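Stoltcombe hotel promises 900 jobs, again

January 20, 2020

Stoltcombe has been told for the second time in five years that a big hotel will fix its downtown. The developer, Isudura, says its plan for the old Akeck mill site will bring 900 jobs and fill the shops on the main street. The town council is set to vote on the tax break in May.

The number deserves a closer look. Isudura's own filing says the 900 includes construction crews, suppliers in other counties and what it calls "supported positions," a term the filing never defines. It does not say how many people would work at the hotel once the doors open, or what they would be paid. Asked for a breakdown, the company sent back the same brochure it handed out at the public meeting.

Stoltcombe has been here before. The last plan, from a firm called Chauke, also came with a tax break and a jobs figure. The firm cleared the lot, put up a fence and left. The fence is still there, and so is the bill for the new sewer line, which residents are paying off through a charge on their water bills.

Isudura says it is a different kind of company and points to the hotels it already runs. That may be so. But the deal on the table has no penalty if the jobs fail to show up — the town gives up the tax money either way. A petition asking for one has 2257 signatures, a large number for a place this size. The council has thanked the signers and put off the matter until after the vote.

Then there is the parking study. It assumes that most guests will arrive by train, though the station has had no evening service since the timetable was cut. The study was paid for by the developer.

Supporters say the town can't afford to be picky and that an empty lot brings in nothing. An empty lot also costs less than a bad deal, and the council has yet to show which one this is.

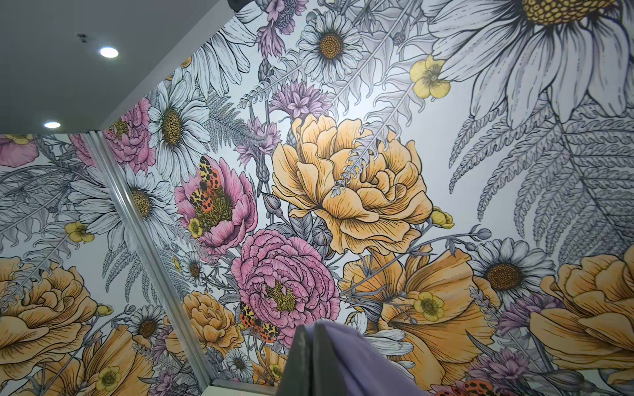

The full filing can be read at the town clerk's office during business hours. Written comments will be accepted until the vote, and residents who want to speak at the meeting must sign up two days ahead.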